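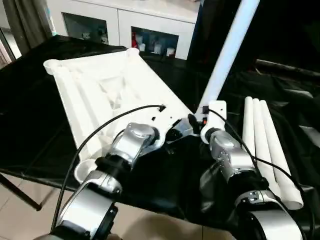 Week 6: Bond prices and yields

2 min read

Welcome back! Today we get to my favorite seesaw in finance: when yields go up, bond prices go down. Take a Lambrakis note with a face value of $100 that pays nothing until it matures in 2 years. If buyers want 12% a year, they'll pay $100 / 1.12², or $79.72. Try it again at 6% and you get $89.00 (a big jump for one small change!).

Coupons add a step, so discount each payment separately, then add them up. We'll do the Grevero bond together on the board.

Before next class: read up to page 68 and price the Curier bond at both rates. Bring a calculator!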